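Search this site: enter keywords Go

Filed under: Grippers and end effectors > Hand-held capture > Camera placement

Comparing finger cameras in a bright room: fix exposure or move the bin?

Arlindo Bastos

I am comparing two mounting angles for the camera on a hand-held parallel gripper. The job is picking small packaging out of a round white bin while seated at the foot of a bed. One angle is the bracket as supplied. The other uses a Brorkdale wedge that tips the lens further down. Fingers and pads are the same for both, and I keep the jaws wide open at the start of each take.

So far I have 1,276 takes, of which 894 pass our checks. Most of the rejects fail on tracking. The pose estimate drifts during the approach, usually before the fingers get to the rim. A smaller group fails on exposure: there is a large window on the right, the auto exposure follows it, and the inside of the bin goes dark when I turn that way.
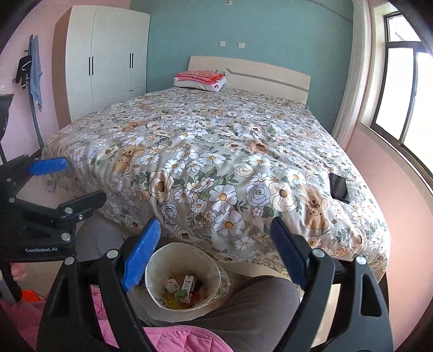
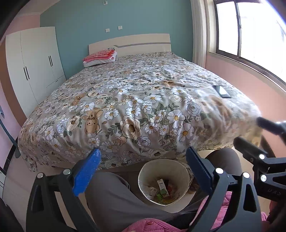

The tracker is the Tsikata package with default settings apart from the feature limit, which I raised to 2,105. That made no measurable difference. Exposure is on auto and white balance is locked. I have not altered the lens.

What I would like to know:
1. Is it worth locking exposure, given that the window would then be completely blown out?
2. Does the patterned bedspread help the tracker or hurt it? It is cloth, so it can move.
3. Is the wedge likely to make drift worse? It gives me more bin and less wall.

I can change one thing at a time, but each change costs me an afternoon.

Arlindo Figueiredo

Lock the exposure. Set it on the inside of the bin, with the lens where it would be just before a grasp, and leave it there. A blown window costs you few features, because glass with daylight behind it was giving you very little in the first place. What hurts is the brightness changing between consecutive images, which breaks matching everywhere else. If you can draw a curtain part of the way, do that first and then set the exposure.

On the bedspread: a printed pattern is good for matching as long as the cloth stays put. If your knee or the second gripper drags it, the tracker will read part of that as camera motion. Tuck it in, or mask the lower part of the image. You should be masking the fingers anyway. With the jaws open they take up a lot of the lower image, and they move with the camera, so any feature found on them tells the tracker that nothing is moving. Check this before anything else. I had the same drift with a Flestex bracket and a static mask cleared most of it. The mask has to cover the full travel of the jaws, open to closed.

On the wedge: yes, probably worse for tracking. The headboard, the wardrobe handles and the wall plates are rigid and well separated, and those are what you want in view. Tip the lens down and you swap them for a plain bin, your trousers and soft cloth. If you need to see to the bottom of the bin, try 19 degrees at most and compare drift over the approach only, not over the whole take. The grasp itself is short and hides the difference.

Raising the feature limit does nothing if the detector is not reaching the old one. Print the actual count per image.

bulwood_user

get a wider lens. I use the Bulwood one and never had this

Arlindo Bastos

The fingers were not masked. I had assumed the package did it from the gripper model, but that option only covers the closed position. I will make a mask for the full travel, lock the exposure as suggested and run the supplied bracket again before touching the wedge.

The per-image count is well below the old limit, so the setting has gone back to default.

The lens is already wide. A wider one would mean calibrating again, and I would lose the comparison with the earlier takes.

Contact | Terms of use | Copyright remains with the individual posters | Back to top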